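News > Environment > Weather and Climate

Plotdale adds 14 weather stations to track valley heat

Mon 10 July

12 shares | 3 comments

Plotdale has switched on 14 new weather stations along the valley floor, the county said. They record air temperature, humidity, wind and soil temperature and send in readings every 90 seconds.

Until now the area relied on a single station at the Savchuk reservoir, at an elevation of 658 feet. Cool air drains off the slopes after sunset and settles near the creek, so readings from the reservoir often miss the coldest spots at night and the warmest ones in the afternoon.

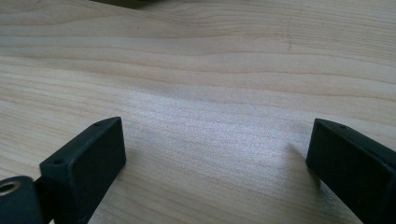

The equipment was supplied by Fonosis under a contract signed in April. Cokora, which runs the regional data service, will check the readings and post them online each morning.

The county plans to compare paved areas with open fields over the summer. Pavement stores heat during the day and gives it off slowly after dark, which keeps nearby air warmer overnight.

A second group of stations is planned for the north ridge next year. Funding for that work has not been approved.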